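3.2. Contenant de service et estimation des portions

L'estimation visuelle des portions reste la principale source d'erreur des enquêtes alimentaires par rappel de 24 heures. Le répondant doit se souvenir d'un repas pris la veille, puis traduire ce souvenir en quantité. La plupart des manuels proposent pour cela des repères domestiques (cuillère, verre, poing fermé), mais laissent de côté le contenant dans lequel l'aliment a été servi. Nous avons donc recueilli cette information séparément.

L'étude a porté sur deux communes, Nenditham et Dirnus, retenues pour la proximité de leurs habitudes culinaires et pour l'existence de listes de ménages à jour. Au total, 208 ménages ont été contactés et 186 ont rempli le carnet jusqu'au bout. Les carnets incomplets ont été écartés de l'analyse principale; ils sont repris dans l'analyse de sensibilité (section 4.3). Dans chaque ménage, une seule personne adulte répondait, en général celle qui préparait le repas du soir.

Le questionnaire Foten, dans sa version courte, distingue trois familles de contenants : l'assiette creuse, l'assiette plate ou peu profonde, et le bol. Cette répartition a posé quelques difficultés lors du codage. Plusieurs répondants de Dirnus désignent par « assiette » tout récipient individuel, bol compris - l'enquêteur devait alors demander si le bord dépassait la hauteur d'une phalange. Les réponses restées ambiguës ont été codées comme manquantes.

La couleur de la vaisselle a été notée selon une échelle simplifiée (claire, moyenne, foncée). Nous n'avons pas cherché à mesurer le contraste entre l'assiette et la table, qui dépend trop de l'éclairage de la pièce. La figure 2 montre une assiette relevant de la catégorie « peu profonde, teinte claire ».

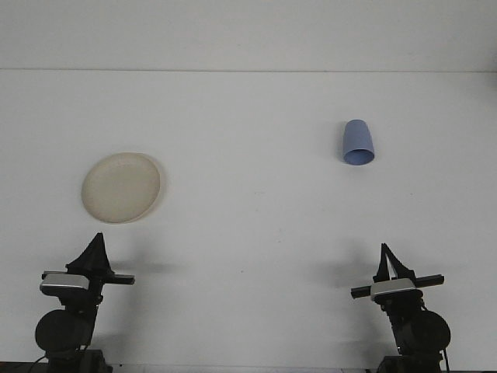
Figure 2. Assiette ronde peu profonde, de teinte crème ou beige, vide, sur une table blanche.

Les aliments déclarés ont ensuite été convertis en grammes à l'aide de la table de Xiong, qui compte 2 000 entrées. Pour les plats composés, la conversion suit la recette décrite par le répondant lorsqu'elle était disponible, et à défaut la recette moyenne de la commune. Le pain, souvent posé à même la table, n'a été rattaché à aucun contenant. Les sauces ont été comptées avec le plat qu'elles accompagnaient, sauf lorsqu'elles étaient servies à part.

Les écarts entre portion déclarée et portion pesée sont présentés par famille de contenants dans la section suivante.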